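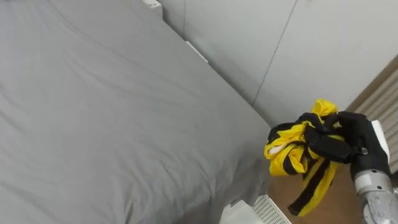
Right hand with the yellow and black top, bed cell, Sunday

Glove fingers creeping open on the clothes-handling arm: tendons, glove or settings?

Posted by Malte Kettler in Robot arms and hands

Hello all, first post here though I've been reading for ages. I look after the bed cell at Londcombe, where the robot picks clothes up off a mattress and puts them away. I inherited it in June along with a ring binder and not much else, so please be gentle!

My trouble is the grip. We use a yellow and black top as our standard test item (it's stretchy and has straps, so it's a proper pig to hold) and the arm lifts it happily enough. But if I leave it holding still over the floor, the fingers slowly ease open and the thing slithers out. It takes a minute or two. With a folded tea towel I don't get it at all, or at least I haven't caught it.

What I've tried so far: re-homed the hand, wiped the covering down with a barely damp cloth, and put the grip setting up from 140 to 155. The last one helped for one afternoon and then we were back where we started. The error log has 3744 lines in it and as far as I can tell every single one is the same warning about the wrist cable. I'd been ignoring that because the arm moves fine.

Is it worn fingertips, or something further up? I'd like to know before I order a new hand covering from Sequeira, as they're not cheap and they take ages to come.

Ajith Reddy

Don't order anything yet. I'd go after that cable warning first. I had nearly the same thing on our cell at Cukby and spent a fortnight blaming the fingers.

What happens on ours (and I'd bet on yours) is that the hand gets its holding current through the wrist connector. If the plug is a bit tired, the hand will close all right, because that's one short push, but it can't keep the squeeze up. Every time the contact drops out it gives a tiny bit of ground. A tea towel is thick and grippy so you'd never notice, but a slippery top with straps finds the gap straight away.

So, power off, support the arm so it doesn't flop, and have a look at the connector where the cable goes into the side of the wrist. Wiggle it gently. Mine had a good millimetre of play in it. I unplugged it, cleaned the pins with contact cleaner and a soft brush, left it to dry while I had my tea, then pushed it back until it clicked and did up both little screws. Finger tight and then a whisker more, they strip very easily.
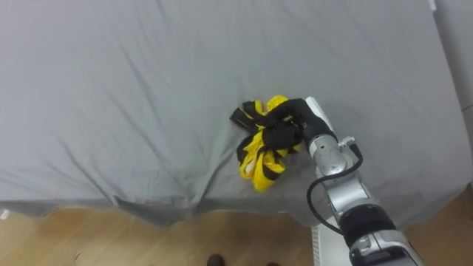
The other half of the job is how the cable is run. You want enough slack that the wrist can turn all the way round without tugging the plug, but not so much that it catches on the sheet or gets under the mattress. I set mine by driving the wrist slowly to both ends of its travel with one hand on the stop button, watching the loop the whole time. Then I put a soft strap on the forearm to hold it, and not a cable tie, please, they bite into the jacket and you'll be back here in six months with a broken wire.

Once that's done, put your grip setting back down to 140. Running it high cooks the finger motors. Then clear the log, do 16 lifts with the yellow top, hold each one for two minutes and see whether the warning comes back. If it's clean and the fingers still creep, then I'd look at the tendons.

Oh, and pull the fitted sheet tight before you test. If it rucks up, the fingers pinch sheet and top together and your results are all over the place.

kukadent_fan

Could be the covering. We had a Kukadent hand and the fingertips went shiny after a while and wouldn't hold anything. New one sorted it. Never had the cable thing so can't say.

Malte Kettler

Ajith, you're a star. The plug had loads of play in it, and one of the two screws was missing altogether! Found a spare in the binder pocket of all places. Cleaned it, strapped the cable and put the setting back to 140. I've done nine of the lifts so far with no warnings and no dropped top, and I'll do the other seven tomorrow morning before anyone else wants the cell.

One more thing while you're here, what size is the screw? I'd like to keep a few in the drawer.

Ajith Reddy

M2 on ours, 6 mm long. Check yours against the one you've got before you buy a bag of them, they changed it at some point.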